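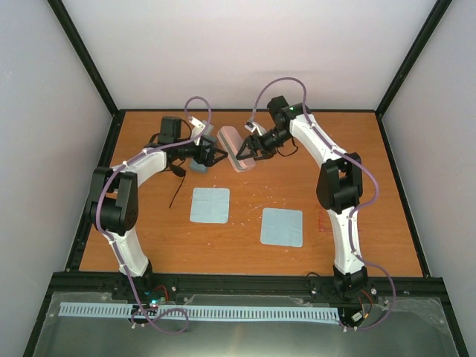
What should you check before you buy a batch of plastic containers for a storeroom?
Check the lid, the stack and the wash, in that order, and check them on one sample before you order the rest.

That's the opening slide. Read the question out, wait a few seconds, then read the answer. People will want to write it down, so leave it up.

Introduce yourself. Paula Munteanu, Hendport, supplies and storage. Say that the talk is for people who run a storeroom or a shared kitchen and who buy containers in quantity. If anyone came for home organizing tips, some of it will still apply.

How we got into this

In June we had to replace the containers at the Hendport storeroom. The old ones had come from four different places over the years and the lids didn't match. We needed 400 to start with and expected to go up to 2,000 once the second room opened. At that size a bad choice is expensive, and you live with it a long time.

Two suppliers sent samples, Disow and Stamatopoulos. Don't get drawn into which one is better. They were good at different things and the prices have moved.

Lids

A lid has two jobs. It keeps things in and it comes off when you want it to. Most of the complaints we get are about the second one. Staff pull at a corner, the lid bends, and after a few months it doesn't sit flat.

Test: put the lid on and take it off 60 times. Do it at a table with a cup of coffee. It's boring. By the end you know where your thumb goes, whether the corner has started to whiten, and whether you'd want to do this all day at work.

(If someone asks about hinged lids: we tried them, they got in the way on narrow shelves, we stopped. One sentence and move on.)

Stacking

Stack 6 of them, full, with whatever you plan to store. Use the real contents. Dry beans and paper towels do very different things to a container. Leave the stack overnight and look at the bottom one in the morning. If the sides bow out, they will get worse on the shelf.

Also nest them empty and pull them apart. Some types stick together when they're nested. Our old ones did, and people were knocking them on the edge of the counter to get them loose, and that's how the rims cracked.

Measure your shelves before this step. I didn't. The first sample was too tall for the lower shelf by the thickness of the lid, and we'd already told the kitchen it would fit.

Washing

Read the label, then wash it the way your people will wash it. In our case that means the hottest cycle, every time, whatever the label says. Check for warping and for smell. Tomato and curry powder will stain most clear and light plastics. Pick your contents with that in mind, or accept the stain.

Look at the underside too. A base with deep ribs holds water after the cycle and someone has to towel it out.

Color and see-through sides

This is where the room usually wakes up, so allow extra time.

Translucent plastic gives you a rough idea of what's inside and how full it is. Solid plastic gives you nothing, and you depend on the label. For a storeroom I want translucent. For a front counter where customers can see, some people prefer solid.

Tinted translucent is a middle choice. A tint lets you sort by use: one color for baking, one for cleaning supplies, one for returns. Keep the list short and put it on the wall. The Kellon kitchen has a color chart with so many entries that new staff ask each other what the colors mean.

A tint also changes how the contents look. Rice and sugar are easy to mix up through colored plastic. Label them anyway.

Labels

Put the label on the long side, at the same height on every container. Never on the lid, as lids get swapped. Removable tape is fine for anything that changes weekly. Write the date it was filled before you write anything else.

Ordering

Order a small batch after the sample passes. Ask whether the same mold will still be in use next year. Ask if lids can be bought on their own, and get the price in writing. We lose more lids than containers.

Pass the two sample lids around now. Get them back before the break.

Questions. Likely ones: glass (too heavy for our upper shelves), cost per unit (send them the sheet), what we did with the old ones (matched what we could, recycled the rest). Stop on time, the next speaker needs the projector.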